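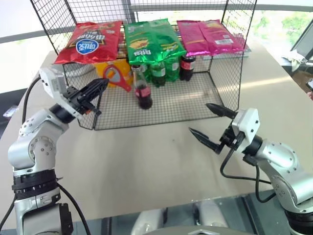 pennyjar88 wrote:
Okay but you still haven't said which flavor wins! You can't start a thread called "Imported chips, let's talk" and then leave us hanging with no ranking.

saltlick_mo wrote:
Ha, fair, I was getting there. So I've been going down the imported chip road since March and I am completely hooked. There's a grocery in Niston that put in a whole aisle of Chinese and Thai snacks and I go in for scallions and come out with a sack of chips every single time. Current top of my list is cucumber. Yes, cucumber! It sounds like a spa treatment but it's cool and a little sweet and you can eat a full bag before the movie starts. Second is a hot pot flavor with that numbing pepper in it. Third is lime, which I thought would be boring and then I bought it again the next day.

gravyboat wrote:
Cucumber chips taste like a candle. I said what I said.

pennyjar88 wrote:
gravyboat you say this about everything that isn't sour cream and onion

gravyboat wrote:
Because sour cream and onion is finished. It's done. They solved chips.

tuesdaynoodle wrote:
Cucumber defender checking in. You have to eat them cold! Stick the bag in the fridge for an hour first. My kids thought I'd lost it and now they do it too. Also if you like the numbing one, crush a handful over plain rice with a fried egg. So good. I had it for breakfast twice last week (don't tell my dentist).

saltlick_mo wrote:
COLD CHIPS. Why have I never done this. Going to the fridge right now.

crumbzone wrote:
I'm going to push back on the fridge thing. Any time I've chilled an open bag they go soft, there's moisture in there and chips soak it right up. Sealed bag, sure, no harm.

tuesdaynoodle wrote:
Sealed bag, yes, sorry, should have said that. Open it when you're ready to eat the whole thing. Which you will.

oldbaywatch wrote:
Does anybody order online? The nearest store with a decent selection is 90 minutes from me each way. I used Lodex once and the chips showed up as powder, basically. Tasty powder, but still.

saltlick_mo wrote:
I've heard good things about Ustisness but haven't tried them. They do a mixed box, 10 bags, you don't get to choose.

crumbzone wrote:
I've had three of those boxes. Packed really well, hardly any broken ones. My gripe is you always get a couple of seaweed and I've got a backlog of seaweed now. I'd pay extra to pick my own.

oldbaywatch wrote:
I would take every seaweed bag off your hands. Seaweed is the best one and it isn't close. Salty, a bit like the beach, goes with a cold beer better than anything.

gravyboat wrote:
So far this thread has recommended cucumber, pond and pain.

pennyjar88 wrote:
lol. What about shrimp chips though, do those count? The Limsakul ones in the tall bag are what got me started and I still think they beat anything made out of potato.

crumbzone wrote:
Shrimp chips are crackers. Different thread.

pennyjar88 wrote:
It says chips on the bag!!

tuesdaynoodle wrote:
I'm with pennyjar. If it's crunchy and I'm eating it out of a bag on the couch, it's a chip.

saltlick_mo wrote:
Back from the fridge. I only gave it 20 minutes because I have no patience, but wow, tuesdaynoodle, you were right. The cucumber gets so much brighter. Gravyboat, next time you're in town I'm handing you a cold one and you have to eat at least five before you complain.

gravyboat wrote:
Fine. Three.

oldbaywatch wrote:
crumbzone check your messages, I'm serious about the seaweed. I can trade you two bags of barbecue.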